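Teaching a Bin-Picking Arm by Hand: How I Record My Demos

Part two of my notes on getting an arm to pick mixed junk out of a bin. Part one covered mounting and cable routing, so I'm assuming your arm moves and your gripper opens and closes when you tell it to.
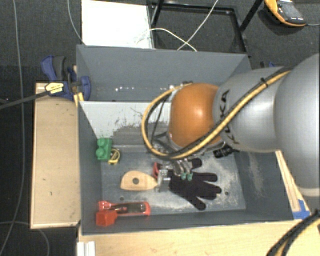 I record demonstrations two ways, hand guiding and remote control, and I use both in the same session. Hand guiding is where you grab the arm and push it through the motion yourself. Remote is where you stand back and drive it with a controller (I use a Fondar, but anything with six axes and a trigger will do). Start with hand guiding! You get a feel for how the wrist wants to turn near the walls, and you'll drive much better afterward.

Before you touch anything, clamp the bin down. I skipped this in July and lost a whole afternoon of demos when the bin crept toward me a little with every bump.

Okay, first the hand-guided passes. Put the arm in its free-drive mode, check the payload setting twice, and stand to the side. Bring the fingertips straight down over the object, stop a finger's width above it, pause for a beat, then go in. That pause matters more than I expected — my logging script uses it to split the approach from the grasp, and without it you'll be trimming by hand until midnight. Close, lift slowly, clear the rim, and carry it over to the drop spot.

Soft stuff needs its own practice. With a glove you want to pinch a fold of the fabric, so come down a bit lower than feels right and let the tips brush the floor of the bin before you close. Rangi Rakena showed me this after watching me pinch nothing for twenty minutes. Hard blocks are easier, but line the fingers up with two flat faces or the thing will squirt away.

Then switch to remote. Turn your speed limit way down and keep your thumb near the stop. I sit where I can see the fingertips directly, because judging depth off a monitor is miserable. If you miss a grasp, don't restart! Back up, try again, and keep the recording. Recoveries are some of the most useful demos you'll make.

Shuffle the objects between runs. I dump them out and toss them back in without looking, and every so often I shove something right into a corner on purpose.

How many do you need? My Lekalow set ended up at 1,001 demos, and I trained a decent first policy on it. Liliana De Luca went up to 2,000 for hers and says the extra ones mostly helped with corners and overlaps.

Last bit: watch your cables as you turn the wrist. Leave a nice loose loop, run the wrist to both ends of its range by hand, and see whether anything pulls tight or drags across the bin. Do it again after lunch — ties slip.

Part three is cleaning up the recordings, which I'm still in the middle of.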